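Lab Notes > Manipulation > Tickets > Grasp labels drift on thin objects

3 min read

Status: resolved
Project: Caleo (hand-held gripper demos)
Opened against: Flultau label tool, Skiston training set

Problem

Policies trained on the home demos were closing early on anything thin. Mugs and bowls were great, chopsticks were a mess. The fingers would shut before the pads got to the stick, then lift away with nothing. Same result on both arms, so we stopped blaming the hardware pretty quickly.

What we checked

1. Retrained from scratch with a new seed. No change.

2. Swapped the wrist camera calibration for the Dobson one. Slightly worse, put it back.

3. Pulled every thin-object demo out of the Skiston set, 620 of 1,142, and plotted jaw width against the "grasp start" label. This was the fun one! The label fired while the jaws were still moving in, a median of 21 frames before the width settled. On thick objects the gap nearly vanishes, and that explains why we never saw it on mugs.

4. Went back to the video to make sure the plots weren't fooling us. The demo we kept returning to has two chopsticks lying on a pink tablecloth with a big purple stag print, right by the left jaw, and the slatted wooden holder with the rest of the bundle behind them. Lots of stripes and branches in that print, so it was also a good test of whether the pattern was throwing off the vision side. Masking the cloth made no difference to the labels.
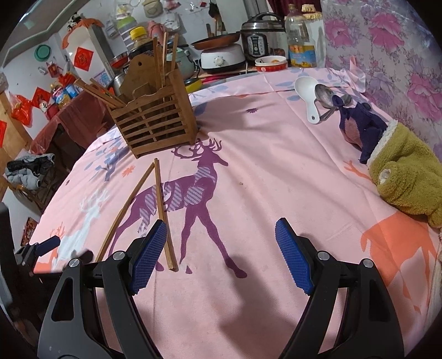
5. Changed the rule in Flultau. Grasp start now waits until jaw width has stopped shrinking, instead of triggering on the first closing motion. Relabeled all 1,142 demos overnight and trained again with the same settings.

Result

Really happy with this. Out of 43 chopstick trials the old policy picked up 9, and the new one picked up 34. Bowls and mugs held steady. The misses left over are mostly two sticks lying close together, where the policy aims for the gap between them. I've opened a separate ticket for that.

If you have your own copy of the Skiston labels, please regenerate them before your next run. Old checkpoints still load fine.

Related tickets
Jaw width reads zero after battery swap
Two thin objects side by side, policy aims between
Caleo: clock offset between camera and encoder
Dobson calibration file rejected on import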